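Two weeks with the Bumis arm kit

I bought the Bumis two-arm kit in August after going back and forth on it for most of the summer. A few people who read the earlier post on small arms asked me to write it up once I'd had it running, so these are my notes. I paid for the kit myself. Killaneck, who sell it, don't know I'm writing this.

The kit comes in two boxes, one per arm, and the second box also holds the power supply and the cables. Each arm comes mostly built. You bolt on the base plate, attach the gripper, run the cable along the arm and plug it into the control box. The printed guide is short and a little vague on the cable clips. I put mine on backward the first time and had to take them off again when the cable pulled tight at full reach. Setting up both arms took me an afternoon, and most of that was the second arm, where one of the base bolts didn't want to go in straight.

The software is called Govesine. It installs from a single download and found both arms right away. Calibration is done by moving each joint by hand to its stops while the program watches. You have to do this again every time the power is cut, and I wish they would fix that. I've gotten used to it, but it adds a few minutes to every session.

What I wanted to know was how the grippers do with ordinary things of different sizes, and mostly with bottles. The test pieces Killaneck include are foam cubes, and a foam cube will forgive almost anything.

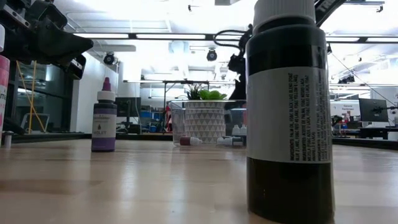

The grippers are the best part of the kit. The jaws close evenly, and you can set the closing force in Govesine with a slider or type in a value. The default is too strong for soft plastic, so I turn it down before anything else. For the bottle work I've been using food coloring, as it comes in so many shapes. The small squeeze bottle of violet is a good starting object, with a body that's easy to get the jaws around and a pointed cap that shows you clearly if it's leaning. The little dropper bottles lying on their sides are harder, and I lower the approach speed for those. The big black bottle with the white ribbed cap is there for the other end of the range, and I go for the cap with that one, not the body.

Having two arms makes a difference. One can hold while the other turns or lifts, and Govesine lets you record a move on both at once. Playback is smooth. The shared work area is where it gets fussy. There's a setting meant to keep the arms out of each other's way, but it's cautious, and it will stop a run on Tuesday that it allowed the day before. Turning the margin down one step helped.

Support has been fine. I wrote to them about the bent bolt and they mailed a new set without any argument. I also asked about softer jaw pads. They pointed me to a set made by El Ouafi, which fits the same screws and costs $122 for both arms. That seems like a lot for pads, and I haven't ordered them.

If you only need one arm, Killaneck sell it singly, and the software is the same. I'd still get the pair. I'm going to try threaded caps next and will post the settings if I get any that hold up.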